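Week 6: Who fixes the server now?
Notes for Monday's group, F. Rathnayake

Reading: the Nokwood case, pages 7 to 15. Skaller's brochure says its memory-swap cell "frees technicians for higher-value work." Ask what that work was. At Nokwood it was mostly filling out exception forms.

Keep the job itself in mind. A technician reads DIMM2_CPU1 off the board, finds the right slot, minds the latches and the wires. Vilhjálmur Ravn calls this "routine." I doubt he has done it on a night shift.
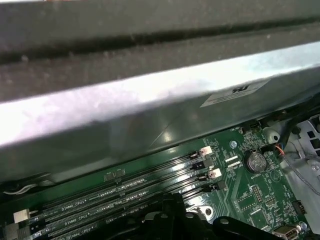

What the case leaves out

Skaller claims 900 swaps without a person touching a board. It doesn't say who opened the chassis, or who got called when a module wouldn't seat. Those hours went under "support" and vanished from the comparison.

Pay grades were also redrawn that October. Find the footnote.

For next time: one page on which skills the technicians stopped practicing, and who would notice.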